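Section 4. Teaching the Teven arm to press things

Before you start, a word about what to expect, because we get the same letter every February. People unpack the Teven hoping it will fold the sheets and empty the dishwasher by the weekend. It won't, and nothing else we've tried at Tinach will either, at least not unattended. What a machine like this can learn today is a short, well-marked chore on a tidy surface, and pressing a button is a lovely place to begin (it's also a real job, as anyone who has stood beside a packing line with a call bell will tell you!).

Rongrong Shi wrote the first version of this section and Irfan Rondonuwu has been adding to it ever since, so please forgive us if it wanders a little.

4.1 Setting up the bell exercise

1. Wipe down the table and let it dry.
2. Put the call bell toward the front, well within the arm's reach, with open table on every side.
3. Stand the loose push-button switches farther back. They are there so the arm learns to pick out the bell among other things that can be pressed.
4. Place the control box off to one side. Leave it unwired for this exercise.
5. Open the Press menu, choose New Target, and bring the arm over the bell at slow speed.
6. Stop while there is still a clear gap over the plunger, then check the wrist view before you go any lower.
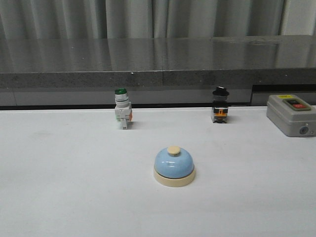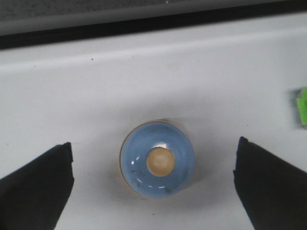
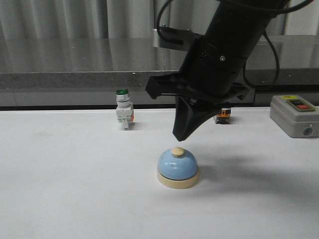 Figure 4-1. Bell exercise. Top: table layout. Middle: wrist view of the bell. Bottom: arm stopped over the bell, with air between the finger tips and the knob.

7. If the bell sits well off to one side in the wrist view, nudge the arm sideways and look again. Take your time with this one.
8. Close the fingers fully and save the position as Hover.
9. Lower in steps of 2 mm until the bell rings, then save that position as Press.
10. Return to Hover and run 30 practice presses. Stay beside the table for all of them.

CAUTION: Keep your hands off the table while the arm is moving, even to straighten a switch that has tipped over. Pause first.

NOTE: A shiny dome throws highlights that can confuse the target finder. Drawing a curtain or moving a lamp usually settles it down.

4.2 So, is it ready for real work?

For one button in one spot, we'd say yes, with somebody nearby. Hakim Siregar kept a log at our Grundulport shop, and over 2,936 presses the arm did very nicely as long as the bell stayed put. Once people began sliding it over to make room for their lunch, the misses piled up, and we had to teach the position again each time.

Household chores are harder still, bless them. Laundry never lands in the same heap twice, and a kitchen counter changes by the hour. If you'd like to try something more ambitious, work through the drawer exercise in Section 5 first.

NOTE: Check the finger pads for wear every 4,000 presses and replace them as a pair.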